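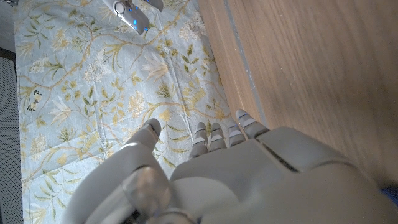
The big hand over the flowered cloth, with the little gripper up top.

January 26, 2018

I have been in a mood about folding all day, so I'm putting it down here. Bouchra Mansour and I have had the same argument since September. She says a machine will be doing the table linens in every house on our street before her youngest is out of school. I say it'll still be me, at the ironing board, with the radio on.

Look at those fingers, though! All those little joints, and a proper thumb too. I could sit and stare at the thumb alone. But fabric is mean stuff. A plate stays a plate when you pick it up, and a tablecloth turns into something else every time you touch it. I have 30 years of practice and I still get the corners wrong on the big blue one from Dramani (the one with the gravy stain, may it rest).

Bouchra sent me a long article on it, which I read twice over lunch. What I got from it is that pinching an edge is one problem and knowing which edge you've pinched is another, and the second one is the killer. My kids had that exact trouble when they were about six – they'd grab any old bit and pull.

So where do I land? Vacuuming a bare floor, sure, I'd hand that over tomorrow. Loading the dishwasher, maybe, if it promised not to put the wooden spoons in. Linens, no. Bouchra wants to bet me dinner at Urero on it and I said fine, two courses, and she has to wear the green shoes.

Need to buy starch. And call Inik about the dryer again – still making that noise.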